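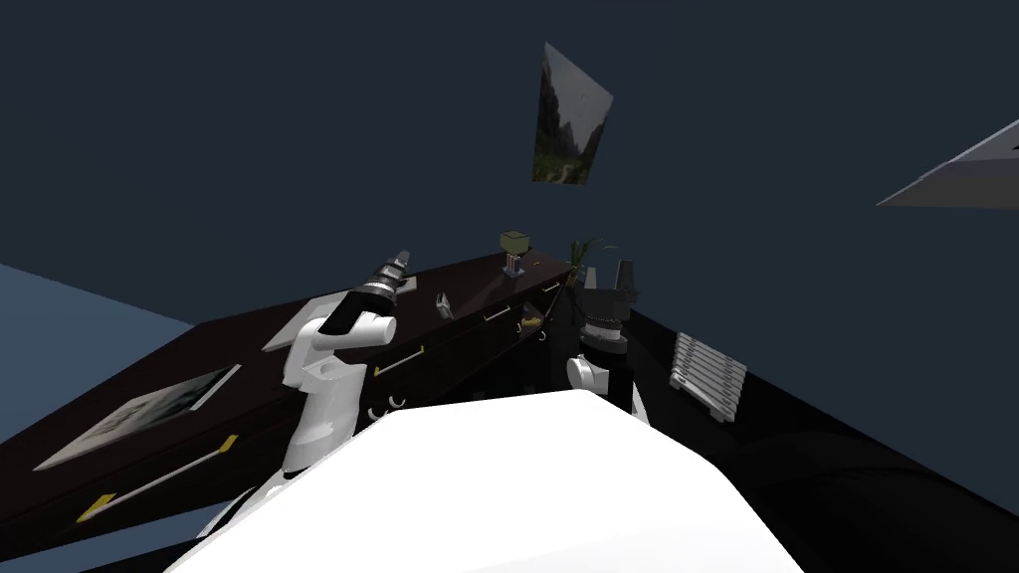
23 January 2026

Finished the parish register for Praltstead, 809 baptisms entered. The gap before the 33rd leaf is a binding fault and the numbering runs on. Compared the two forms of the creed in the Stirbridge service book. They differ in three places, all in the second article, and I take the shorter wording as older.

Read the chapter on lay readers again after supper. The argument rests on one licence and a doubtful date. Left a note in the margin. Psalm table still to check against the printed lectionary.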